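We use cookies to make this site work. OK / More info
Print | E-mail this page

How to run a demo table at an open day (two-arm cell, frame and cable station)

Notes from the August open day, written up quick while I still remember it. Mostly for Zhuoran and whoever gets the Kuvum table next time. We had 109 visitors on the sign-in sheet and one working table, so do it in this order.

Before the doors open

1. Power up both arms an hour early. Home them. Then home them again after the warm-up run.
2. Wipe the tabletop. Plain damp cloth, no spray.
3. Set the extrusion frame near the middle, where both arms can get to it. If one arm has to stretch you will get a joint limit warning in front of a school group. Ask Lakmal.
4. Open both grippers and leave them open. Check finger screws by hand.
5. Load the program called Dollura_slow, NOT the normal one. People need to see the moves. Speed cap is in the settings tab, leave it at what Tamer set.
6. Tape line on the floor, 3 feet back. Re-tape at lunch, it gets scuffed.

Position check

Do this with nobody behind the line yet. Bring the arms in by hand mode, stop before contact, then look at it from the overhead view and from the wrist view both. Fingers open, rails where you expect, loose cables noted. If the wrist view shows mostly tabletop you are fine, you want to see the gap between the fingers clearly.

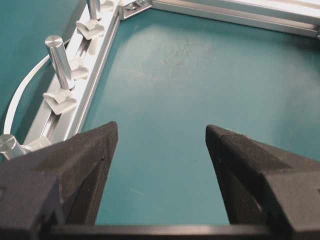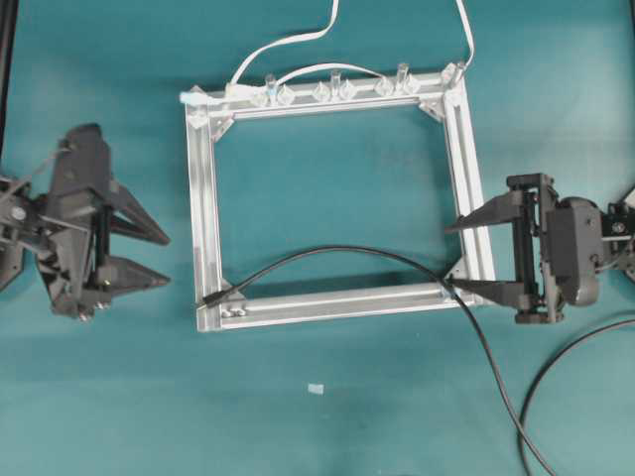
Position check at the demo table: fingers open, aluminum frame on the teal top.

During the demo

Talk first, move second. Estíbaliz did the talking this year and kept it under five minutes a group, which is the right length. Say what the arm is going to do, press start, then shut up and let them watch.

Run one cycle per group. Two if they ask. Don't let anyone lean in for a photo while the program is live, pause it, let them shoot, resume.

Questions you will get every time: how much does it weigh, can it crush a can, will it take my job. Have an answer for the first one at least. Zhenhua has the spec sheet on a clipboard.

If it faults

- Pause, not e-stop, unless somebody is over the line.
- Read the code out loud. Code 3040 is the cable check, reseat the plug and clear it. Code 675 means re-home, so send the group on to the Jekine table and start over.
- Dont restart mid-cycle. Ever. Go back to step one of the program.

Packing up

Park the arms, fingers open. Coil the cables seperately from the frame parts. Put the frame back in the Hou crate with the foam. Write down anything odd in the log before you leave.

Still to do: better sign for the tape line, spare finger screws, a stool.

Contact | Copyright, all rights reserved | Back to top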